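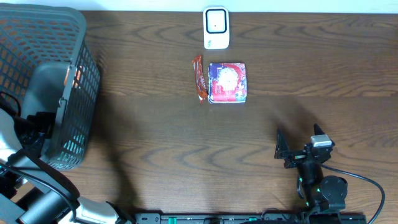

*Gray basket on the table.*

**August, paste trials, continued**

Started 8:40. Second batch of wheat paste for the Wukisthorpe ledgers. Last batch went stringy after one night in the fridge, so I changed the cooking and left the flour alone. 500 ml water, flour sifted twice, cold slurry first. Brought it up slowly on the small burner and kept stirring well past the point where it turned translucent. Strained while warm. Two lumps in the strainer, both small.

Texture at 10:00: good. Falls off the brush in a sheet. I thinned half of it for the tissue repairs and kept the rest thick for the spine linings.

The collation is finished, by the way. The whole set comes to 3,091 leaves, counting blanks. Most need nothing. The worst are in the rent book, where the gutter was glued at some point with something brown and brittle. It lifts dry with the bone folder if you go with the paper grain. Against the grain it takes fibers with it — stop if you see fuzz.

Spine linings, three test strips on scrap boards:

- Nutaren cotton, thick paste: flat, no cockle, slow to grab. Could still slide it at five minutes.
- Nutaren cotton, thin paste: bled through. No.
- Old stock linen, thick paste: holds well but stiff when folded back. Fine for the big ledgers, too stiff for the rent book.

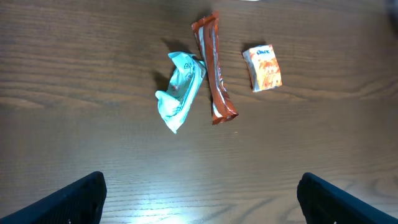 The Usmani cover paper is the open question. It weighs 170 gsm and folds cleanly over the board edge, and paste doesn't stain it from the back. The trouble is the surface. Under the bench lamp it throws a pale glare much like the one across the lower part of the tabletop here, where the wood grain washes out, and the title labels would be hard to read on a shelf facing a window. I rubbed a corner with a soft eraser and it dulled a little, unevenly. I don't want to do that to a full cover. Next step is to ask whether the same color comes in a matte.

Corners: tried universal and library style on the Usmani sheet. Universal corner is neater at this weight. The library corner left a ridge I could feel with a thumbnail after pressing.

Press log: 4 test boards in at 11:15 between blotters, Zernosum press, hand tight plus a quarter turn. Changed the blotters at 11:45 and again at 1:30. One board has a slight bow toward the lined side. I had lined only the inside of that one, so it gets a sheet on the outer face tomorrow and goes back in.
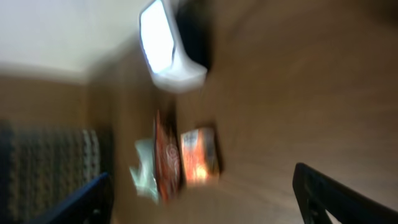

*Table, toward the wall.*

To do:

- Relabel the paste jars, thick and thin.
- Cut more Nutaren strips, grain long.
- Check the bowed board before anything else goes in the press.
- Rent book, first section: leave under light weight until the tissue has fully dried.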